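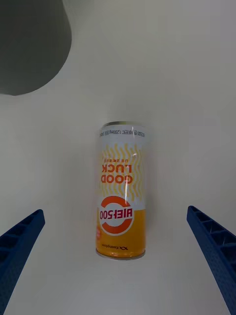
Figure 2. A slim beverage can on a white surface. The printed text on the can includes "1200mg".

Journal > Regional Music Studies > Articles > Section 4

4. Small-Group Recording and the Independent Label

4.1 The Andow sessions

The two albums that Josefina Henríquez made for the Andow label mark a clear change in her work as a leader. Her earlier music was written for larger groups and left little room for the soloist. On Flenside, the first of the pair, she reduced the band to piano, bass and drums and gave most of the themes to the bass. The writing is spare. Several pieces have no fixed chord pattern, and the players move from one section to the next on a short phrase played by the piano.

Sivaprasad Salian, the bassist on both albums, came to the trio from studio work and had not recorded improvised music before. His playing on the title track shows a preference for long notes and open strings, and he seldom walks a line for more than a few bars. Reviewers at the time heard this as caution. We read it as a response to the piano parts, which are already busy in the low register — a point that is easier to hear on the vinyl pressing than on the later digital release.

The second album, Pedenach, was recorded in December in the same studio with the same engineer. The first pressing ran to 2,000 copies and was sold mainly at concerts. Three of its pieces are reworkings of material from Flenside, played at slower tempos and with the drums left out of the opening sections.

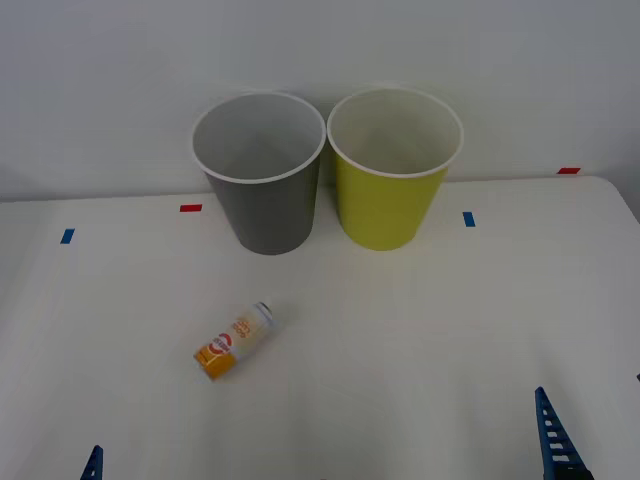
4.2 Repertoire and performance

Live recordings from the following season show how far the trio moved from the studio versions. "Parri," a short closing piece on Pedenach, became the center of the concert program and was often played for the whole of the second set. The theme is stated once, by the bass alone, and does not return. Henríquez kept the written introduction but dropped the coda, and the surviving set lists give no title for the music that replaced it. These performances are discussed with the transcriptions in Section 5.

Published online August 13, 2021
Shares 2 | Comments 2
Contact the editors | Copyright the authors | Back to top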